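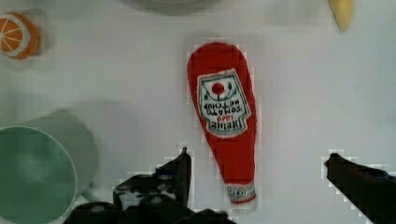 SANDHOLM, November

Viorica Nistor started sewing soft toys shaped like groceries when her shifts at the cannery were cut. She now runs a two-room workshop behind the post office and sells most of what she makes at weekend markets.

"Food is easy to recognize, even for a two-year-old," she said. "You get the outline right and the kid knows what it is."

Her first order of any size came from Zutix, a toy shop in Vulemero, which asked for 300 carrots. She finished them in 6 weeks and lost money on the thread.

"I priced it like a hobby," Nistor said. "I didn't count my own hours."

Teodor Radu joined her the next spring to do the cutting. He had worked in upholstery and said the hardest part was fleece, which stretches one way and sheds on everything.

"Eggplants are the worst," Radu said. "The curve pulls. We threw out a whole bag of them."

The shop sold 4000 pieces last year. Nistor does not plan to hire. She would like a second cutting table and a better heater, and she wants to stop doing pears.

"They come out looking like light bulbs," she said.

Last updated: November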